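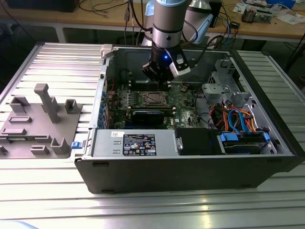
Old tower on its side, worth saving or strip it for parts?

metwally_s
Evening all. I've been given an old desktop tower and before I sink a weekend into it I'd love some opinions from people who've done more of these than I have. Side panel is off and it's lying flat so I can get at everything. Green board, expansion card across the middle, silver power supply along the front with a label covered in certification marks. The socket is sitting there exposed with no cooler on it. My daughter needs something for homework and I'd rather spend $60 on this than a lot more on new. Cheers in advance, Sherif

plalau
What a nice colour to open a case and find! I do love those blue clips, you can feel your way around the whole machine by them (slot brackets, drives, the lot) and hardly need a screwdriver. I'd keep it. Pop in a solid state drive, find a cooler that fits, new paste, and she'll have a perfectly good homework machine by July.

Juron
I'll be the grump. By the time you've bought a cooler, paste and a drive you've spent your $60, and you still have an elderly power supply that I wouldn't trust with anyone's essay. Strip it. Keep the drive cage and the card and recycle the rest.

urho_p
Juron, we've been over this in the other thread, and mine has been going 17 years on its first supply. Test it before you condemn it. Sherif, could you post one that shows the socket and the memory slots a bit better? And please don't power it up with that processor bare, not even for a quick look.
Urho Partanen

metwally_s
No power going near it, promise. Try this one, you can see the slots either side of the processor and the hard drive over on the right. 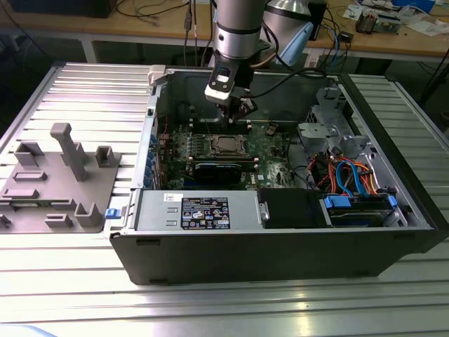 Socket, memory slots and drive carriers. Small Dell mark on the power supply label.

urho_p
Lovely, thank you. Check the part number on the supply before you go shopping for another, as some of the Dell ones aren't a standard shape and you can end up with a box that won't sit in the hole. The metal retention frame around the processor looks to be in place, so leave it shut. Wipe the top of the chip gently with a lint-free cloth and leave the pins alone.

Juron
Fine, but at least bin the hard drive. I've lost 2 of that age this winter.

plalau
On that we agree! Copy anything off it first though, Sherif.

metwally_s
Will do. I'm ordering the cooler tonight and I'll bring it back here when it's in.

Related threads
Cleaning off old thermal paste
Nendar coolers, anyone tried one?
Đinh's 5 quiet case fans compared
Which drives fit blue carriers?
Recycling old power supplies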